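Subject: Re: [sim-practice] Draft good practice note, section 4 (resets, contacts and what counts as a success)
List: sim-practice
Reply-to: list

Hello all,

Thank you for the draft, and for the patience with which it was sent round a second time after half of us said we'd lost the first. I read it on the train, then again at the kitchen table with a pencil, and I have rather more to say than I expected, so do make a cup of tea before you start. I've kept the original message where I answer it directly and cut the rest.

> Dear list,
>
> Section 4 is the part I'd most like eyes on before the February
> call. As most of you know, the Matheson note began life as a
> two-page handout for people at Arneo and Sodeter who were sharing
> tabletop tasks and finding that the same task gave different
> numbers in each place. It has grown. The proposal for section 4
> is now four rules:
>
> 4.1 Every simulated scene is released with its full starting
> state, including the objects that the task doesn't use.
>
> 4.2 The success test is written down in plain words before any
> episodes are collected, and is not changed afterwards without a
> new version number.
>
> 4.3 Any contact between the arm and an object other than the
> target is logged, whether or not it affects the outcome.
>
> 4.4 Episodes thrown away are counted and the reason is given.
>
> I am happy with 4.1 and 4.2. I am less sure about 4.3, which
> some of you have told me privately is a nuisance, and 4.4 seems
> to divide people down the middle. Should 4.3 be a "must" or a
> "should"? Do we need a threshold for contact force? And is there
> anything missing altogether?
>
> Please be as picky as you like. It is much easier to change now
> than once people have put it in their contracts.

Well, you did say picky!

Let me begin with the bits I like, as I think drafts get far too little praise on this list and then we wonder why so few people offer to write them. The move from "recommended scene description" to "full starting state" in 4.1 is a real improvement. We had an awful time at Erkier the winter before last with a scene that had been passed to us as a mesh list and a short text file. Everything was in it apart from the masses, so we guessed, and our guesses were sensible, and they were still wrong. A lamp that ought to have stayed put when brushed slid along the table like a curling stone. It took us four days to work out that the other side had been using a fixed body all along. Had 4.1 existed, we'd have had one line in a file saying so and I'd have had my evenings back.

I would add one thing to it, which is the random seed and the version of the physics engine. I know people feel this goes without saying. In my experience the things that go without saying are the ones that go missing when somebody changes jobs.

On to 4.2. I agree with every word and would only ask for a worked case beside it, as "plain words" means something different to each of us. A friend in our group once wrote "the object is moved" as a success test, and you can imagine what the arm learned to do with that. For picking things up I'd suggest the note asks for three pieces of information: how high the object must be lifted, for how long it must be held, and which surfaces it may still be touching when the clock starts. That last one matters for long thin objects. A pencil gripped near one end will droop or swivel, and you can have the middle of it well clear while the tip is still resting on the table. Is that a lift? I have my own opinion, but I'd much sooner have a rule.

Now for 4.3, where I'm afraid I part company with those who wrote to you privately. I think it should be a "must". I do understand that it's a nuisance, because we do it here and it is one. The logs get long, and there is always somebody who opens one for the first time and believes the whole batch has failed. But think about the sort of table we're all working with nowadays. We've moved away from the bare surface with one cube on it, and quite right too, and the tasks are now set among ordinary clutter with furniture round about. Once you do that, what the arm does to everything else is part of the result.

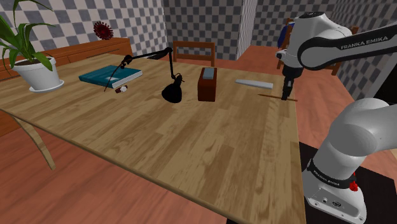
Does the contact rule still matter if the target was picked up cleanly?
It matters just as much, as a clean pick only tells you about the target, and the log is the only record of what else was touched or pushed on the way there and back.

I'd put something very like that in the note itself, perhaps as a short aside after 4.3, because it's the first thing people ask me whenever I explain our own version of the rule. They see a high score and feel the question is settled. We have an old test set here of 1,283 episodes, all of them marked as successes by the people who collected them, and when we replayed the lot with contact logging switched on, 60 turned out to have shoved a neighbouring object along the way. That isn't a scandal, and I'm not telling you so as to embarrass anyone (it was us, as it happens). But if you were going to put the same policy on a real arm, next to a real vase, you'd want to know which 60.

As for a force threshold, I'd leave it out of this version. I've been back and forth over it, and what decided me was remembering how differently the engines report force in the first few steps of a collision. If we write a number down, people will tune their contact settings until they fall beneath it, with no bad intent at all, just in the way that one tidies a desk before visitors come. I'd ask instead for the log to record which two bodies touched, at what step, and how far the non-target object ended up from where it started. Distance moved is dull but it means the same thing everywhere. If Sodeter or Arneo want force as well, let them put it in an extra column and tell us how they got it.

One small point on wording in the same rule. "The arm" ought to be spelled out as every link, the hand and the fingers. I have seen logs where only the fingertips were being watched, and the elbow could have swept half the table on to the floor without a line being written. Furniture and walls should count as objects for this purpose too. And please could we say whether the object already in the grip counts as part of the arm? If the gripper is carrying a ruler and the far end of the ruler knocks over a cup, I'd say that is a contact worth logging, but a strict reading of the draft lets it through.

Then 4.4, the divisive one. I've changed my mind about this since we last talked. I used to think that counting discarded episodes was a bit of a stick to beat people with, and that small groups would feel it most, having less computer time to waste and fewer hands to tidy up afterwards. What brought me round was a quiet afternoon spent going through our own discards by hand. There were 11 in that batch. Most were what you'd expect, objects spawned slightly inside one another and leaping apart on the first step. But a couple were simply hard cases where the gripper had closed beside the object and somebody had decided it "didn't look right". Those should never have been thrown out. They were failures, perfectly good ones, and they belonged in the count.

So I'd keep 4.4 as a "must" but soften its tone a little, and give people a short list of reasons to choose from so that it's quick to fill in:

bad starting state (objects overlapping or falling before the arm moves)
simulator fault (crash, objects passing through each other)
recording fault (missing steps, missing camera)
operator stopped the episode, with a few words on why
other, with a few words on what

If an episode doesn't fit any of the first four and the author can't think what to write for the fifth, I'd take that as a fair sign that it ought to stay in.

You asked whether anything was missing altogether. Two things come to mind, and I'll try to be brief, though I realise that ship has sailed.

The first is settling time. Objects dropped into a scene need a moment to come to rest before anything is measured, and the draft doesn't say how long to wait or who checks. I'd suggest that the starting state in 4.1 be saved after settling, and that the note say so in as many words. Otherwise two groups can load the same file and begin from slightly different tables. It does no harm to the easy tasks, but for anything slender or stacked it can be the difference between a grasp and a miss.

The second is labelling. When results from a simulated scene are shown in a talk or a report, they should say that they're simulated, in the caption or on the slide, every time. I know that all of us would do so without being asked. But rendering has come on a great deal, slides get copied from one deck to another, and I've sat through at least one meeting where a manager went home believing we owned more robots than we do. A single line under section 4 would cover it, or it could sit in section 1 with the general duties if you'd prefer to keep 4 tidy.

On the numbering, could I put in a plea for keeping 4.1 to 4.4 just as they are and adding mine as 4.5 and 4.6? We've already got the present numbers in our in-house checklist at Erkier, and I can't face the thought of reprinting it.

I'm glad to draft the wording for the settling rule if that would help, and I can share our contact log layout with anyone who wants to see one that has been in daily use. It isn't pretty but it's well worn – write to me off list and I'll send it over. I should be on the February call, although I may have to slip away at half past three to fetch the children, so if section 4 could come early on the agenda I'd be very grateful.

With warm wishes, and thanks again for all the work that has gone into this,

from a rainy corner of Erkier

--
You are receiving this because you are subscribed to sim-practice.
To leave the list, send an empty message with "unsubscribe" in the subject line.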